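Hutetti Community Help > Workshop and Automation > Safety and good practice

Cable hanging under gripper on two-arm folding station, is it acceptable?

Posted by Teodoro Sepúlveda

Hello everybody. English is my second language so please ask me if something is unclear.

I look after a small station with two arms at Goicoechea, where we sort and fold used sports clothing. An operator stays beside the table and puts the next piece by hand when the arms are parked. In December we will have an internal safety review, and I was asked to write the house rules for the station before that time. We have no rules on paper until now, only habits.

Most of the points I can write by myself (who may enter, where is the stop button, long hair tied). My doubt is with the cables. On the left arm the plug is under the gripper housing and the black cable makes a loop below it. My colleague says a free loop is correct, because the wrist must turn and a tight cable will break. I believe that a free loop will one day catch a sleeve or a drawstring. We both have some reason, I think.

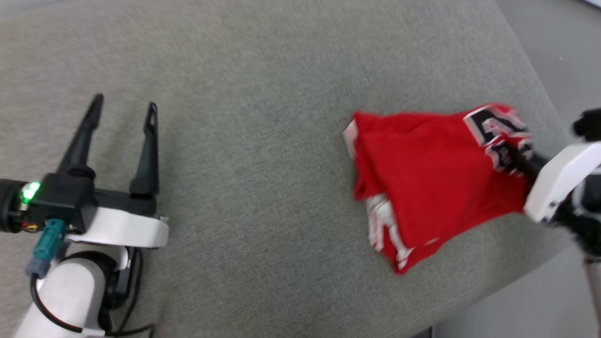
Left gripper open, with the plug and cable loop under it. Right gripper on the red jersey.

You will see also small red and yellow wires at the lower part of the housing. I would like to know if it is normal practice to leave such wires reachable, or if the rules ask for a cover.

So I have three doubts. How much slack is good practice? Must the small wires be covered? And is the green light on the gripper enough as a signal to the operator, or do we need a separate lamp? At the moment the people look at this light to decide if they can put their hand in, and I do not feel comfortable with it.

I have read the Bralemberg manual for the station two times. It says "route cables suitably", and nothing more on the subject.

Thank you in advance for your patience.

445 views

Posted by Zarnamby
Member, 1,709 posts

Good that you are writing it down before the review and not the night before, like we did.

Slack first. Your colleague is right that the wrist needs some, and you are right about the sleeves. The amount is whatever the joint needs at its worst position plus a little, and the only way to find that is to move the arm slowly by hand or in slow mode through its whole range, with power to the gripper off. Watch where the cable goes tight and where it droops. Fix it at two places so the slack lives between them and faces away from the cloth. Use soft hook and loop ties. Hard plastic ties pulled tight will damage the jacket over time, and the cut ends scratch people and snag knitwear. From your photo I would want that loop held up closer to the arm, but I can't judge the full travel from one position.

The small wires: cover them. I don't know what voltage is on them and it doesn't matter much for this question. Anything at the gripper that a finger or a zipper can hook should be behind something. A printed cover is fine if it comes off with a screw and does not block the air. Mesh fabric like jerseys is the worst for this, it finds every corner.

The light. No, please don't use it as permission to reach in. Unless the maker's documents say exactly what the green means, you must assume it means only that the electronics have power, which is the opposite of what your operators think it means. Permission to put a hand in should come from the safety circuit: the stop is pressed or the guard is open, and the arms cannot start again until a person resets on purpose. A lamp can show this state, but the lamp must be driven by that circuit and not by the program.

For the standards, look at ISO 10218 parts 1 and 2 for industrial robots, and ISO 12100 for how to do the risk assessment. Check also what your own country or province asks, they may name different documents. And the pointed finger should be in your assessment as a separate item, since people think only about squeezing and forget poking.

Posted by gluepot_6

we just taped ours. black tape, looks the same colour as the gripper, no problems so far. redo it when it gets fluffy

Posted by Teodoro Sepúlveda

Thank you both. Zarnamby, this is very useful, above all the part about the light. I have asked already the operators to press the stop each time before they reach in, and I will look in the documents for the meaning of the green.

I wrote the cable rule like this, please correct me if it is bad:

"Cables on the moving arms are tied at two points with soft ties. The operator looks at the ties and at the plug at the start of each shift and again after 10 minutes of running. If a cable touches the cloth, the station is stopped and the cable is moved before work continues."

About the tape, I prefer not, the lint in our room is very heavy and it would stick to everything.

Posted by Zarnamby
Member

Rule is good. Add who writes it down and where, the reviewer will ask for the sheet. And say "stopped with the stop button", otherwise someone will only pause the program.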